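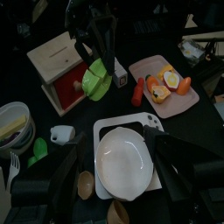

Toy kitchen bits, with the little box and its red drawer behind.

Friday, gone ten at night

Allotment day, and my knees know it. I was up at Skorkness by 8 with a flask and the good fork, and Faisal was already there, leaning on the gate as if he'd been posted to guard it. He wanted to talk about leeks. I didn't want to talk about leeks, having lost most of mine to rust, but you can't get past Faisal without a leek conversation so we had one.

The big news is that the waiting list has moved at last and plot 6 has gone to Sidra Butt, who seems lovely and has never grown so much as cress. She's got couch grass up to her waist, poor woman. I told her to cover half of it with cardboard and forget it till spring, and then Shoaib came by and told her to dig the lot over by hand before the weather turns. We both stood there being terribly polite about it. She wrote both down!

My own plot is a mixed bag. Beans wonderful, far too many, I've been leaving carrier bags of them on people's steps. Courgettes the same (two turned into marrows while my back was turned). Tomatoes sulking. The potatoes I lifted today were decent, a bit of scab but nothing you'd notice once they're mashed, and I got a whole bucket out of one short row. The water butt has split again down the old seam – I put tape on it, which lasted as long as it took me to walk to the tap and back.

Then the peppers. I've fussed over those peppers since February, on the windowsill, off the windowsill, out to the cold frame, back in when it hailed in May. Six plants, and I have one fruit the size of a walnut. Ülle says I've overfed them and it's all gone to leaf. She's probably right, she usually is, but her greenhouse faces south and mine faces Irfan Shaikh's shed.
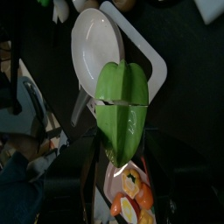 Green pepper and frying pan. A better shape than mine.

Came home and did beans with garlic and a tin of tomatoes, and ate it out of the pan standing up. Couldn't face washing a plate. Had a bath after that and nearly dropped off in it.

I rang Ülle about the plant swap. She's bringing strawberry runners and wants some of my mint, which she can have by the barrowful, the wretched stuff has got under the path. Irfan is meant to be sorting the tables but he hasn't rung back, so I'll catch him over the fence tomorrow if it's dry.

Still to do: string, new washer for the tap, rent (£582 between the lot of us for the site this year, up again), and ask Faisal for my sieve back. He's had it since Easter. Must remember to put the beans in the freezer before bed or they'll be like rope by Sunday.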